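Dustpan

A dustpan is a flat, open-fronted scoop used with a brush or broom to collect sweepings from a floor. Most modern ones are molded plastic; sheet metal is still common in workshops. The tool is often called a Victorian invention, but this rests mainly on patent records, which show who filed paperwork and say little about who first swept dirt onto a shovel or a piece of board.

Makers have long argued over the front edge. A stiff edge leaves a fine line of dust on uneven floors, and a soft rubber lip is supposed to cure this. The housewares firm Grasico has claimed that its lip picks up "up to 100 percent" of fine dust, a phrase that would also cover a pan that picked up none. No test method was published. 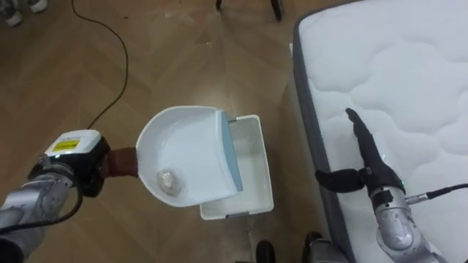 Rubber also hardens with age and may curl away from the floor, a problem rarely mentioned on packaging. Wultby, which sells long-handled pans, says its lip lasts for 200 hours of use. How an hour of dustpan use is measured is not explained.

A consumer survey paid for by Soner, a brush maker, reported that most of its 537 respondents preferred a pan sold together with a matching brush. Soner sells such sets. The result has been repeated in several buying guides, usually without the name of the sponsor.

See also: Broom; Carpet sweeper; Crumb tray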